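Stekard | About us

Home – What we do – About us – Fees – Contact

Spending other people's money, carefully

Stekard helps small labs, colleges and workshops buy robots and the things robots need. We write budgets, read quotes, argue about freight and tell people when they are about to buy the wrong size of everything. We don't build robots and we don't sell them. We have been offered commission more than once, usually over a very decent lunch, and we paid for our own dessert.

The firm was started by Spyros Stojanovska, who spent 17 years in purchasing departments before deciding that the view might be better from outside. He still reads the warranty section first. He reads it at breakfast, according to his family, who have asked him to stop.

There are two of us full time, plus a bookkeeper who would prefer to be left off this page.

What we believe about budgets

Most equipment budgets we are shown have one big number at the top and a row of small, hopeful numbers underneath. The big number is the robot. It is nearly always right, because a vendor typed it. The small numbers are finger pads, spare screws, cables, chargers, storage, tables, insurance and the hours of whoever has to keep it all running. Those were typed by someone who wanted to go home.

We start at the bottom of the page. If you plan to teach a gripper to pick up fruit, we want to know who buys the fruit, how often, and out of which account. A tomato is a consumable. So is a finger pad, and so, given enough time, is a graduate student's patience, though we have never found the right cost code for that one.

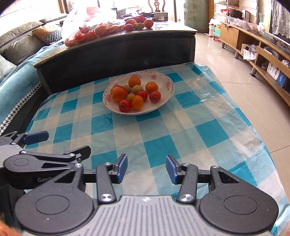

Our first proper client was Cidness, a small outfit that wanted to collect handling data in ordinary rooms and had set aside 3,000 dollars for "miscellaneous." We asked what was in miscellaneous. There was a long silence, then a list, then a second list. The second one ran to 20 lines and included groceries, taxis and a replacement for a dish. We moved every line to a place where it could be seen, and the project got its money. Spyros kept the list. It is pinned up over the kettle.

How a job usually goes

We visit before we write anything. A quote can tell you what a gripper weighs, but it won't tell you that the only table is in front of a bright window, or that the van can't get down the alley on market days. We bring a tape measure and a notebook, and we ask to see the equipment you already own, including the pieces in the closet.

Then we write three versions of the budget: the one you hoped for, the one we think is true, and the one for the year when the grant comes in late. Clients tend to skip straight to the first. We number the pages so we can tell.

After that we collect quotes. Our comparison sheet is called Tikera, a name that came out of a typing mistake and stuck. It puts every offer into the same units – price delivered, price repaired, price with the extra pair of fingers you will want by August. It is a spreadsheet. We have been told it would look more impressive as an app, and we agree.
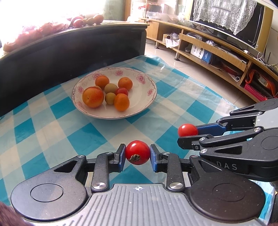
Should a small team buy one gripper or two?
Price the pair, then ask whether your tasks need both hands. If they do, buy both at once and pay for shipping once. If they don't, put the money into spare pads and screws, and look again next year.

Where we draw the line

We won't pad a budget. We will, however, add a contingency line and defend it in front of your finance office for as long as they have chairs. At Begović, a training workshop we have worked with for several years, that conversation took a whole afternoon and ended with the line intact and everyone slightly hoarse.

We also won't tell you what the robot should do. People ask. We have opinions – Spyros has one on folding towels that can clear a room – but they aren't part of the fee.

Working with us

First calls are free and last as long as the coffee does. Bring your quotes, even the embarrassing one. If you have already signed, bring that too, and we'll start with the cancellation clause.

Page last updated September 27, 2025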